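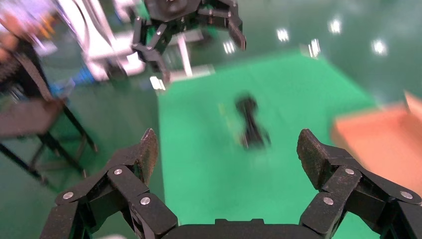 3.2 Floor covering and small items

Household floors differ widely in color, and small items left on them are often missed during tidying. In the Tellow room, 137 of the 400 items placed were dark in color. Bright coverings were used for these trials, as with the green mat in Figure 4, on which a small black object rests. Kang's earlier survey of 1265 homes found that plain coverings were less common than patterned ones.

Figure 4. Small black object on the green floor mat, Tellow room.

Items were placed singly — never in groups — and each covering was used for 40 placements before it was changed. Patterned coverings are treated in Section 3.3.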